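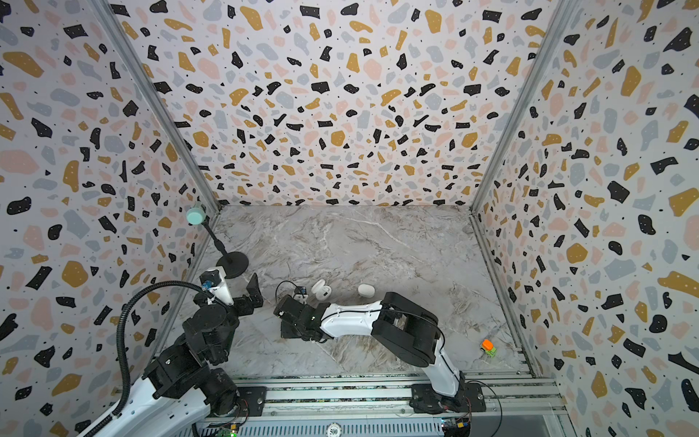

The positron source was smaller than expected, Hok-lam Lu remarked at the end of the morning tour, and most of the floor space at Endholm seemed to be given over to keeping it cold, shielded and still. The staff agreed that this was a fair account of the building.

35 shares | 4 comments

The Endholm Laboratory opened its antimatter hall to visitors on August 11, 2023, for the first time since the beamline was rebuilt. A total of 109 people attended, in small groups, each with a guide from the research staff. Visitors left phones and watches at the front desk and were given a dosimeter badge to wear on the collar.

The tour began in the control room. Guides explained how positrons are slowed, gathered in a magnetic trap and released in short bursts toward a porous target. Inside the target, some of them pair with electrons to form positronium, an atom with no nucleus that lasts only a tiny fraction of a second. The group at Endholm measures how long these atoms survive and what kind of light they give off when they vanish. The current run, known as Clakola, had recorded 541 hours of beam time by the morning of the visit.

Visitors then walked along the upper gallery above the hall. The beam was off, as required whenever the shield doors are open. The noise of the vacuum pumps made talking difficult, and several questions had to be held until the stairs. One visitor asked whether the work could lead to a gamma ray laser. The guide replied that such a device would need far denser positronium than the laboratory can produce, and that no date had been set for an attempt.

The third stop was the Sartori workshop, where targets are cut, baked and checked before use. Shelves along the corridor hold the rejected pieces – 3159 of them, each in a labeled envelope. Staff keep them for comparison when a new batch behaves oddly.

A short talk in the Clerside lecture room closed the program. Discussion centered on the cost of power and on training places for technicians. Lunch was served late, as the second group had been delayed at the badge desk.

The next visit is planned for November. Places are limited, and requests should be sent in writing to the front office. Visitors under 16 must come with an adult and will be shown the control room and workshop only.

Comments (4)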